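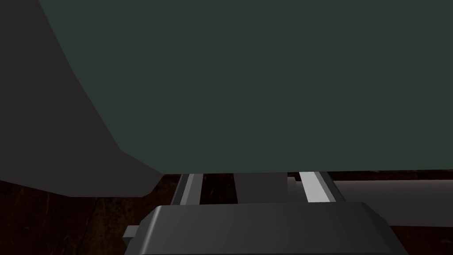 Does limescale remover for the whole house do anything, or am I being sold a magnet?

Posted August 4, 2020 by Knut Hinrichs

We moved to Motthorpe last year and the water is hard enough to stand a spoon in. The kettle furs up, the shower head dribbles and I descale the taps more often than I mow the lawn. A chap from Alldale came round in July to service the boiler and left me a leaflet for a clip-on gadget called the Skilard. Two coils go round the incoming pipe, you plug it in, and it "conditions" the water. No salt, no plumbing. They want £716 fitted.

The leaflet says it works on 100 per cent of homes, which put my back up straight away. Nothing works on 100 per cent of homes. There is a graph in it with no numbers up the side. My wife would like to try it. I would like to see one person who has had it for a year and wasn't paid to say so. Pipe is ordinary copper, combi boiler, no water softener at present. Has anyone got one?

Abimbola Adeleke

Not that make, but we had something very similar on the pipe when we bought our house, so at least I didn't pay for it. The light was on, the coils were in place, and the kettle still needed doing every fortnight. I switched it off for a few months to see and couldn't tell the difference. That isn't a proper test, I know, and the sellers always say the scale is still there but "softer" or easier to wipe off. Mine wasn't easier to wipe off.

Be careful with the word conditioner. A softener takes the hardness out and you can check it with a test strip. A conditioner leaves it in, so the strip reads the same before and after and you've only got the brochure to go on. Ask Alldale what you are meant to measure, and ask for the money-back terms in writing – how long, who pays to take it off, and who decides whether it has worked.

If you do go for a real softener, you need a drain nearby and somewhere to keep the salt, and most people leave one kitchen tap on the hard supply for drinking. Get a price from a second plumber as well. £716 for clipping on two coils sounds steep to me.

moodley_dave

my mum in Moodley has one and swears by it. she also has a bracelet for her knees so make of that what you will

just get a box of citric acid, 10 minutes in the kettle and rinse it out. shower head in a sandwich bag of the same stuff, elastic band round the top. dont use it on anything marble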